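Robot Learning, Handout 4: Filtering demonstrations made in simulation
Prepared by Annick Barbier

Last time we ended with a question from the back row: if the simulator can produce as many demonstrations as we want, why does the policy not become better and better? Today we look at one answer, the Hevia filter.

The task is sorting small parts into a tray with compartments. A scripted planner produces 1,000 episodes. It knows the exact pose of every object, so it often chooses motions which a policy that sees only camera images can not learn. Two episodes may look almost equal to the camera and still go in opposite directions — the policy then learns the average of both, and the average is a bad grasp.

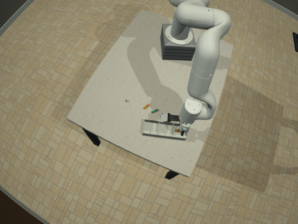

Hevia trains a small policy on all the episodes first. Then it gives each episode a score, namely the mean prediction error over the steps before the grasp. Episodes with a high score are removed and the policy is trained again from zero. We do this for two rounds.

Please be careful with one point. A high score can also mean that the episode is rare but useful, for example a part lying close to the tray wall. For this reason we compute the threshold separately for each type of part.

Exercise, to hand in before the March session: repeat the second round with one common threshold and compare the results for each part. Write down which parts suffer most.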